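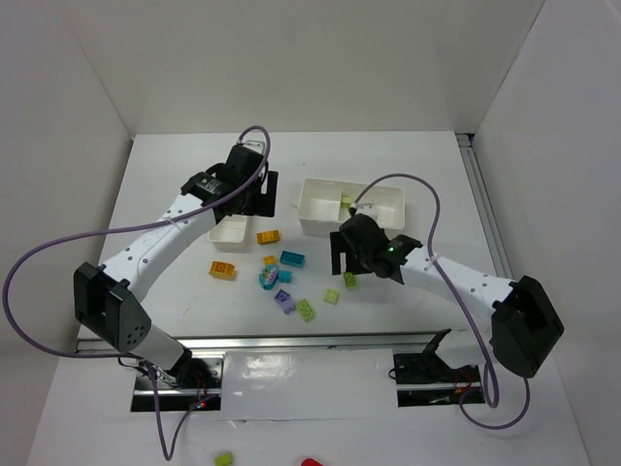

*Two arms, one table, and a lot of toy bricks.*

I've had the Luvoron two-arm bench kit since March, and I want to like it more than I do. The arms are quick, they look great reaching in from both sides, and sorting bricks into bins is weirdly fun to watch! But mine has a fault, and if you're thinking of buying one you should hear about it first.

It's the grip release. After a couple of hours the right gripper gets the command to open and just... doesn't. The arm lifts away with the brick still in its fingers and the software cheerfully logs a good drop. I pulled the log from one long run of 2000 picks and found 248 of those phantom drops, nearly all on the right side. Small pieces are the worst.

I also don't love the cables. They loop way out past the elbows, and one of mine snagged hard enough to trip error 13, which stops one arm and lets the other keep going (!!). With two arms sharing a table, I want both of them to quit. Keep your hands out until you've cut the power yourself. 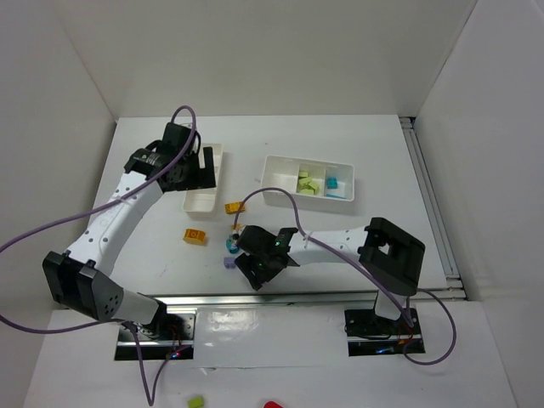
## Support, and what I'd do

McIntyre, the shop I bought it from, swapped the gripper motor without a fuss. That got me 5 good days. Then I tried the Trunska firmware patch, and the phantom drops went way down, though I still get a few when I leave it running past lunch.

Would I buy it again? Maybe, at a discount, and with a stop button wired to both arms from day one. Three stars out of five.

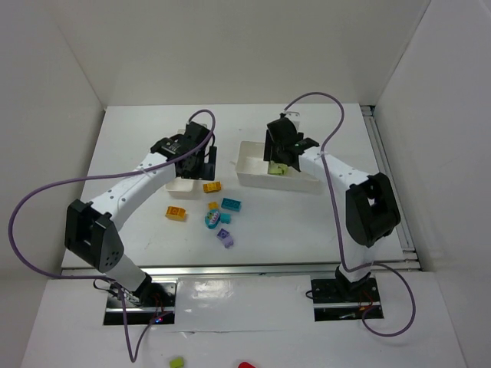 *Right gripper in the big tray with a light green block.*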